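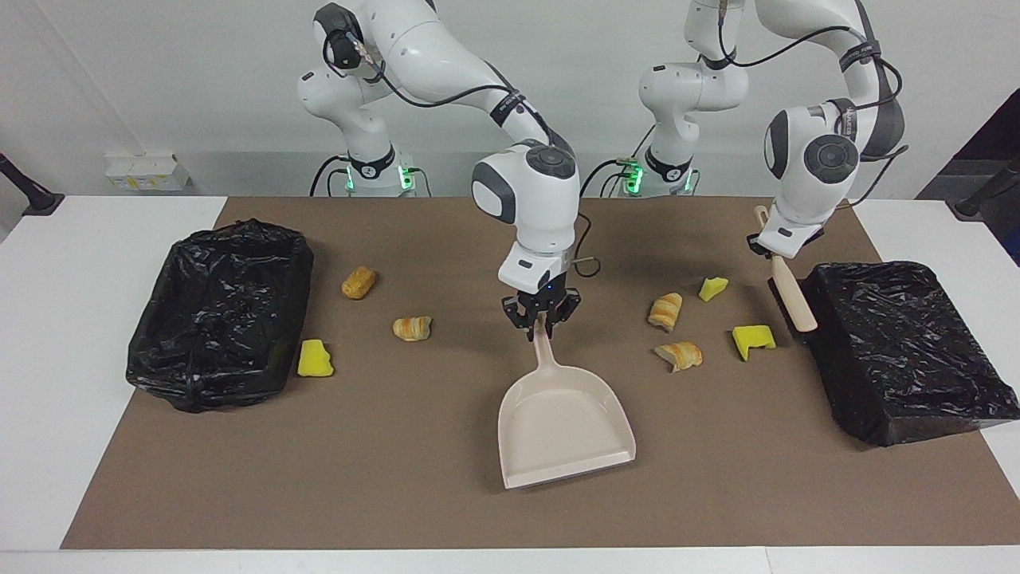

Clearing the Table: Small Tools for Surface Cleanup
Speaker notes, staff training day
Speaker: Troels Snorradóttir, Domuner Facilities Services
March 1, 2024

Before starting

Sound check with the Kilitz Room desk. Water on the lectern. Handouts go out at the end of the session, on the table by the door. The clock in the room runs slow; use the timer on the lectern.

Opening (5 minutes)

Good morning, and welcome. My name is Troels Snorradóttir and I am responsible for cleaning standards at the Domuner sites. This session concerns one short task that every member of staff performs: clearing dry debris from a work table at the end of a shift. The session does not cover wet cleaning, disinfection, or the disposal of sharps. Those subjects have their own sessions, and questions on them should be held until this afternoon.

In December we reviewed our cleaning log across all sites. It held 847 entries for table cleanup. A large share of the remarks came down to the same complaint: material had been moved from the table to the floor and then had to be collected a second time. The revised procedure is our response to that finding.

PAUSE. Ask for a show of hands: who cleared a table yesterday, and who then swept under it?

Part 1. The tools (8 minutes)

The standard set for each table is a hand brush, a dustpan, two garbage bags, and a covering for the table where one is called for. We do not issue battery vacuums for this task. They were tried at the Lui building for a season and were returned, mainly on account of noise in shared rooms.

Hand brush. Staff should check the bristles before use. Bristles that have taken a permanent bend to one side will throw crumbs and shavings sideways, and the brush should be exchanged. Wooden handles are acceptable at all sites except the Prellura kitchens, where the local rules ask for a washable handle.

Dustpan. The front edge matters more than any other part. Run a finger along it. A nick or a curl in the plastic will leave a line of fine dust on the table however carefully one sweeps. A pan in that condition should be taken out of service and replaced from the supply closet on the same day. Please do not attempt to trim the edge with a knife.

Garbage bags. Black bags remain the standard for general waste. A bag lying flat is difficult to empty a pan into, and a good deal of spillage happens at exactly that point. The bag should be opened fully and fitted over a rigid form of some kind, a bin or a box, with the spare plastic folded down outside. The opening should be wider than the dustpan.

Table covering. Heavy brown paper is suitable for work that sheds small particles. It is to be laid flat and should stay in place while the table is swept. Staff have asked whether the paper may simply be gathered up with everything in it. It may, when the paper is due for replacement. Otherwise it is swept in place and left for the next shift.

SHOW the worn brush and the new brush side by side. Pass both around the room.

Part 2. The procedure (12 minutes)

Larger items are removed by hand first: cups, wrappers, offcuts, anything the brush would only push about. Items that belong to someone are placed in the tray by the sink and are never discarded on a guess.

The dustpan is then set down with its front edge flat against the surface. The handle is raised slightly. Staff who press the handle down lift the front edge without noticing, and debris passes underneath.

Strokes are short and travel toward the pan. Begin at the far side of the table and work inward, so that material collects in one place. After each few strokes the pan is drawn back a little and the remaining line is swept again. Two or three repetitions are normally sufficient. Fast strokes are to be avoided, as they lift dust into the air and carry light pieces over the back of the pan.

When emptying, carry the pan level to the bag, lower it inside the opening, and only then tip it. The brush may be used to clear the pan. Tap the pan once against the inside of the bag. Do not shake it.

The brush itself is cleaned last. Draw the bristles against the inside of the bag until nothing further falls, and hang the brush by its handle. It should never be stored standing on its bristles.

DEMONSTRATION. Use the jar of dry rice and paper punchings. Sweep once with the handle pressed down, then once correctly. Allow the front row to come closer.

Note to self: speak while sweeping. At the last session the demonstration was carried out in silence and the rear of the room lost interest.

Part 3. Points raised by staff (10 minutes)

Left-handed staff. The procedure makes no assumption as to which hand holds the pan. Tables should be approached from whichever side leaves the bag within reach of the pan hand.

One bag or two. Two bags are placed where paper and general waste are separated, one at each end of the table. Where there is no separation, a single bag is enough and the second stays in the closet.

Time allowed. The schedule provides 12 minutes per table, including the return of the tools. Supervisors are asked not to shorten this without consulting the standards office.

Supplies. Each site has an allowance of 200 bags per order. Sites with more than one workshop may request a further 100 in writing.

If time permits, mention the request from the Prellura kitchens for a narrower dustpan. A sample has been received and is being tested. There is no decision to report yet.

Closing (5 minutes)

Invite questions. Likely subjects are static on plastic pans, sticky residue, and the old gray brushes. On residue: a dry brush is the wrong tool, and the table should be marked for wet cleaning. On the gray brushes: they may be used until worn and will not be reordered.

Remind the room that attendance sheets must be signed before the coffee break. The next session begins in the same room and deals with floors.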